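Stop Telling Me What the Building Could Be

I've been looking at commercial property listings for most of a year now, on and off, and I've developed an allergy to the word "potential." It brings on a kind of twitch. I see it in the first line and my hand is already reaching for the back button.

Some background. I run a small upholstery business out of a rented unit in Vanlow. The lease is up in February, the rent is going up with it, and I got it into my head that I should buy something. Nothing grand. A brick shell with a roller door, a decent floor, and somewhere for customers to park while they show me a chair their grandmother left them. You'd think a listing could tell me whether a building has those things. You would be wrong so often!

What I get is a list of dreams. The place could be a gym. It could be a medical suite, a cafe, a showroom, a church, storage, a dance studio, "or your dream home" (subject to approvals, in type you need a magnifying glass for). One old feed store on the Sullanero road was pitched at so many kinds of buyer that I got to the end without finding out how big it was. I called. The agent didn't know either, but she did tell me it would make a wonderful microbrewery.

Now, I understand why they do it. The agent works for the seller, and the seller wants as many people through the door as possible. If you say "workshop," the cafe people don't come. But I think this is bad business even on its own terms, and I'll tell you why - a listing that talks to everybody makes each of us do the same homework separately. I have called the county about zoning on 7 different buildings. On most of them the answer took five minutes, and it was no. I'd bet good money that other people had called before me and heard the same no, and the listing was still up there the next morning, promising the moon.

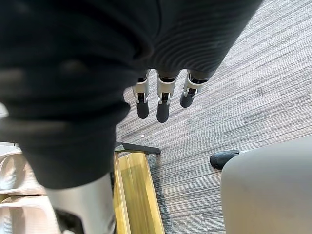 Gray ribbed knit fabric, close up.

Zoning is the big one, so let me stay on it a minute. "Subject to approval" has turned into the most overworked phrase in the business. It can mean that the use is allowed and you just need to file a form. It can mean that you need a hearing, a traffic study and a year of your life. Those are wildly different things to a person with a lease running out, and the phrase covers both with the same straight face. If a building is zoned for light industrial, say so. Put the code in the listing. I can read a code. I can look up what it allows while I eat my lunch, and if it doesn't suit me I'll leave your agent in peace.

Then there's square footage. I looked at a place on Morais Street that was advertised as big enough for a growing company, and on paper it was. In person, a good chunk of that number turned out to be a mezzanine I couldn't stand up straight on, plus a hallway, plus a covered area out back that was open on two sides. I'm five foot four. I don't hit my head on many things. A workshop has to fit a cutting table and a person walking around it with a bolt of cloth, and a crawl space does nothing for me, however it gets added up.

And the photos, oh, the photos. Wide-angle everything. A room that looks like an airplane hangar on the website and then you get there and you're sharing it with the agent's elbow. I have seen one listing with fourteen shots of the front of the building and not one of the loading area. Nobody buys a workshop for its front!

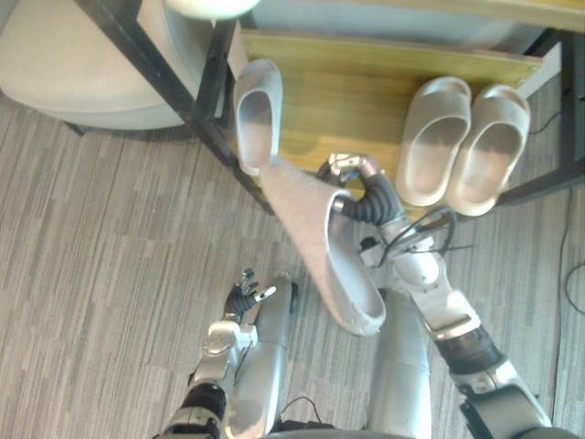 What I'd like from a listing is a picture of the boring stuff, taken from where a person would stand. Show me the electrical panel with the door open. Show me the bathroom, even if it's ugly, especially if it's ugly. Show me the floor, because I care about floors more than almost anything else in a building and they hardly ever get a photo of their own. I mean straight down, the way you see the gray striped carpet here in front of the low shoe rack, so that you know what's under your feet before you've driven across the county to find out. If the concrete is cracked, I'd like to see the crack. I might not mind it. I've worked on cracked concrete for years and my chairs come out fine.

I said some of this to an agent last month and she was very nice about it. She told me sellers get upset when the listing sounds plain. They've owned the building a long time, they're proud of it, and they want it to sound like an opportunity. I do get that. When I sell my old sewing machine I'm going to want to call it a classic. But the buyer is the one with the bank appointment, and a bank has no interest in a wonderful microbrewery. Mine wanted the zoning, the roof age and the tax bill, in that order, and I had to chase every one of them myself.

There was one good listing in all this time. It was for a unit out at Somness, and it was maybe six lines long. Former cabinet shop. Zoning code. Clear height inside. Three-phase power, one bathroom, roof needs work on the north side. Parking for four. Price. I was in the car within the hour, and so, it seems, was somebody else, and they had their financing ready and I didn't. It was gone before I'd finished measuring. I'm still a little sore about it.

So I'm back to scrolling in the evenings, with a cup of tea and my list of questions, and tomorrow I'm seeing a former tire shop that the agent swears is perfect for retail, wellness or events. I've asked her twice how high the roller door is. She's going to find out.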